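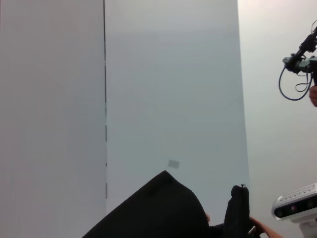

The October release was hard to use for anyone tracing a relative, one reader wrote, and the name field should never have been split on spaces. This release keeps the name as printed and puts the split version in a second column.

Purnley Military Notices
Updated January 28, 2023

Contents
News items and family notices about service members killed, missing or returned home, taken from 7 regional papers. Each row is one notice. The same death can show up in several rows, and we have left those in. Rows are linked by case_id where the match is clear.

Fields
case_id, paper, date_printed, name_printed, name_split, rank, unit, home_town, status, text
status is one of: killed, missing, returned, buried. It records what the notice said on the day it was printed — later corrections get their own row.

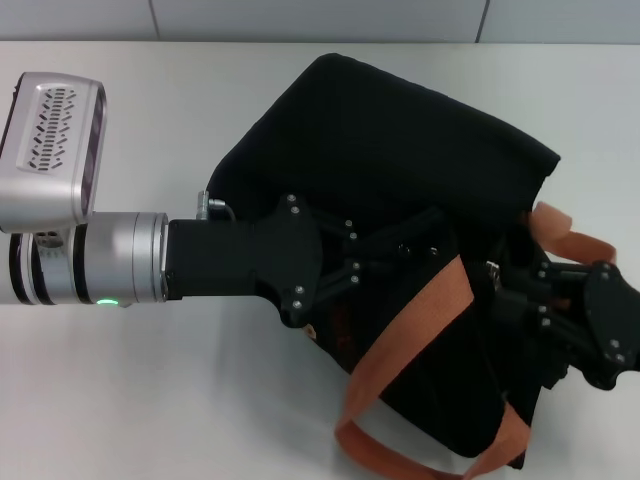
Black fabric bag with orange-tan strap, above a white table.

Collection
Pages were scanned by Tamard and keyed by hand. Stasteo ran the second check on place names. The Kaufmann papers are missing 13 issues, listed in gaps.txt.

Known problems
Ages are often wrong in the source. Home towns follow the paper's spelling, so one village may have 2 or more forms. Rank is blank where the notice only says "soldier."

Use
Free for research and family history. Please don't publish home addresses found in the text column — we removed the ones we caught. Send corrections with the case_id and a copy of the page.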